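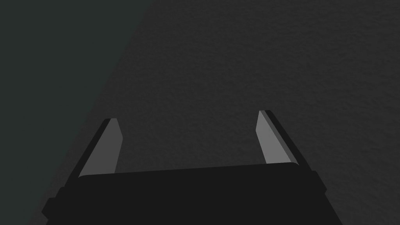 ROBOTS AND GADGETS

Explore > Machines > Robots and Gadgets > Can a robot learn in a pretend room?

Lots of people will tell you that robots are about to do all your tidying up. Before you throw your socks on the floor, have a look at what the after-school robot club at Polton has been doing since May.

The club wanted to teach a robot with two arms to pick things up. A real one costs far more than a school club has to spend, so they used a program called Skideo. It draws a room on a computer and puts a robot inside it. The robot has a gripper at the end of each arm, with two flat fingers that close together like a pair of tongs. It sounds clever, and some of it is. But a robot in a computer hasn't picked up anything you could hold.

How does it practise? It tries a movement, and the program checks what happened to the object. If the object went up with the gripper, the try gets a point. If it stayed on the table or fell off, no point. Then the robot changes its movement a little and has another go. People call this "learning", which makes it sound as if the robot is thinking hard. It is mostly a great deal of adding up.

The club's robot had 2,476 tries. It got a point for 737 of them. That is fewer than one in three, and you would not let a friend who dropped things that often carry your lunch.

The room has a door, a chair and a table with a basketball, a hairbrush and a toy aeroplane on it. Each of those needs a different sort of grab. A ball is wide and can roll. A hairbrush lies flat, so there isn't much to get hold of.
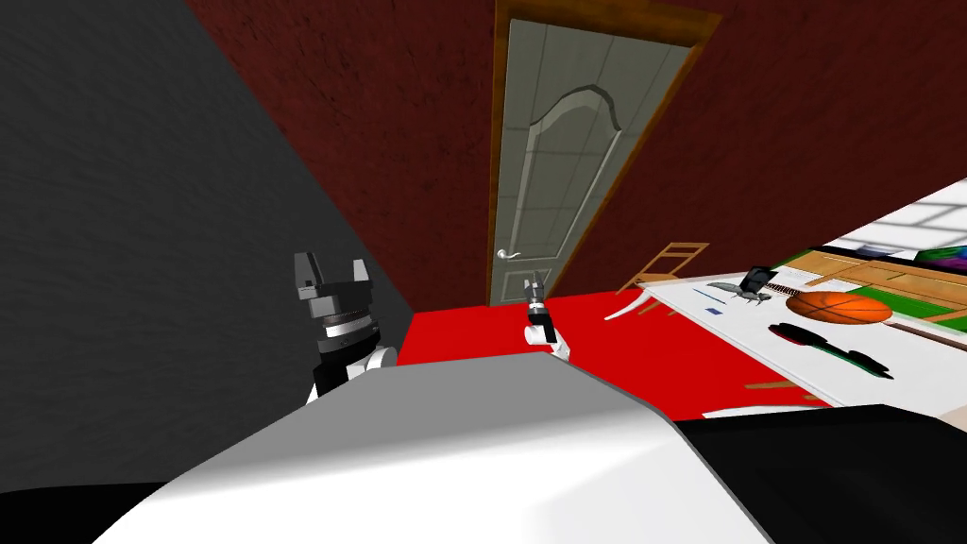

Evie Naylor thinks this is all a bit unfair on the robot. She says babies drop things for months and everyone still claps, and that the last 300 tries went much better than the first ones.

Perhaps they did. But they were all in the same pretend room, and a pretend room is kind to robots. The lights never flicker and the cat never walks across the table. Real things can be squashy, sticky or heavier than they look - and the program only knows about that if somebody typed it in.

So when you hear that a robot "can" do something, ask where it did it, and how many times it went wrong first.
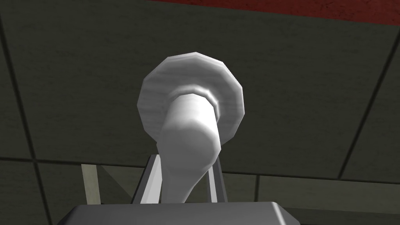 Could a robot that practised on a computer work in a real kitchen?

Sometimes, but it usually needs more practice with real objects first, and it may still make mistakes that it never made on the screen.

The club would like to try that part next year, if they can borrow an arm.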